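Cap rest

Last updated in March
Shares 155 | Comments 21

A cap rest (also cap stand or hat riser) is a low raised platform on which baseball caps and similar soft headwear are set down for airing, sorting or display. The usual form is a small rectangular top on four short legs. The top is pierced with holes or built as an open grid, so that air reaches the inside of a cap placed crown-up. Cap rests are used on shop counters, on closet shelves and in laundry rooms.

Terminology

In the trade the word "rest" is normally kept for platforms with legs. A dome or head-shaped support is called a form, and a hook or peg fixed to a wall is called a hanger. Small household shelf risers sold for plates and cups are often put to the same use, and several retailers list one product under both headings. The Overgaard catalog uses "cap table" for any model with a top wider than 460 mm.

Construction

The top is commonly molded plastic or coated steel. Perforations are round, square or slotted. Square grids are the easiest to clean, while round holes leave fewer marks on damp cotton. Legs are fixed, folding or push-fit. Folding legs save space in storage but tend to loosen, and a rest that rocks will shed a cap placed near one end. Clernis and Brendari both supply stackable versions in which the feet of one unit sit in recesses at the corners of the unit below.

Leg height matters mainly when the cap is wet. A short rest is adequate for display. For drying, the gap under the top should be large enough for water to drip clear of the sweatband.

Parts of the cap relevant to storage

The crown of most baseball caps is sewn from fabric panels that meet at raised seams. The seams are topstitched in parallel rows and are the stiffest part of the crown after the front lining. Unlined panels of brushed cotton or wool blend collapse easily, and a cap left lying on its side will often take a crease between two seams. Stitched eyelets in the panels provide ventilation and do not affect the shape.

The brim, or bill, has a stiff insert covered in cloth. It holds its curve well if nothing is laid on it. On a rest, the brim may project past the edge of the top or slope down from it, and neither position harms the insert when the crown carries the weight.

Use

For airing, caps are placed crown-up, one to a rest, with the sweatband left in its normal position. Turning the sweatband out speeds drying but can leave it wavy. Damp caps are reshaped by hand before being set down, starting at the front panels and working toward the closure. Direct heat is avoided.

For sorting, the rest serves as a marked place on a larger surface. Caps are laid out on the table and moved to the rest singly, by color, size or condition, and those already checked are taken away. The Miltthorpe stock method, used by some uniform suppliers, handles mixed lots this way – one color on the rest at a time, the remainder spread in front of it. The supplier's sheet for the method, numbered 2166, advises lifting a cap by a crown seam or by the back of the band, since repeated pinching of an open panel flattens the nap.

For display, the rest is placed toward the back of the counter so that its height is not hidden by the goods in front. Pale tops are preferred under dark caps.

Comparison with other methods

Nesting caps one inside another takes the least room but transfers dye between damp pieces and presses the front panels. Pegs keep the floor and shelf clear but may leave a point in the crown. Head forms give the best support and take the most space. A rest falls between these – it raises the cap and lets air in from below, but gives the crown no support from inside, and soft unlined caps can still sag on it.

Care

Tops are wiped with a damp cloth and dried before use. Lint collects in the perforations and is brushed out from the underside. Coated steel should be checked for chips, as exposed metal can leave rust spots on light fabric.

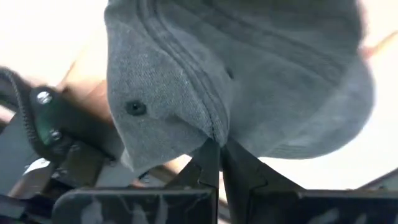
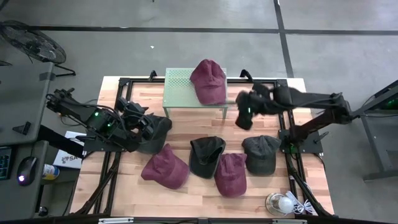
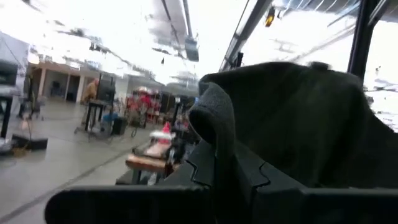
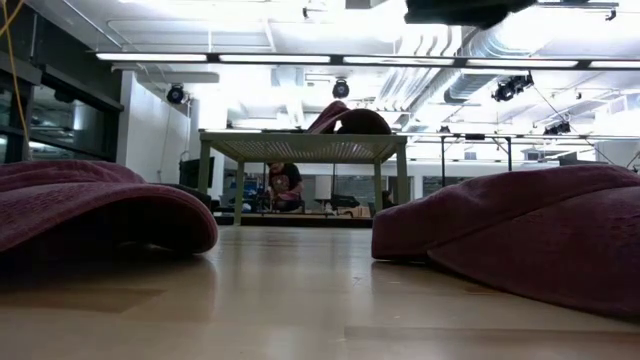 From first to last: crown seam and eyelet of a gray cotton cap; caps on a wooden tabletop, with a maroon cap on a pale green perforated stand; dark charcoal-gray fabric with a rolled edge; maroon cloth articles on and beside a pale green four-legged stand.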